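Chapter 8
Awnings and Patio Covers

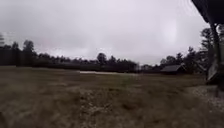
A patio cover is usually the first structure a homeowner adds after the house itself is finished. It is attached to an existing wall on one side, so the condition of that wall decides much of what can be built. Chapter 7 dealt with freestanding structures, which carry their own weight on posts. The covers in this chapter pass part of their load to the house.

There are two main groups. Fixed covers have a solid or slatted roof and stay in place all year. Retractable awnings use a fabric sheet on a roller and are pulled in when the wind picks up or snow is expected. Fixed covers cost more to install, and many towns require a permit for them. Awnings need less work at the start, but the fabric wears out and has to be replaced.

The worked problems follow one house in Flavley, owned by the Bhardwaj family. The patio measures 126 square feet and faces west. Kanchan Kanaujia, the contractor, priced a fixed cover and an awning for the same wall, and both estimates are printed on page 319.

Before starting Section 8.1, review these terms from earlier chapters: ledger board, flashing, pitch, span, dead load.

8.1 Checking the Wall

Find out what is behind the siding. A ledger board must be fastened to solid framing, never to siding or trim alone.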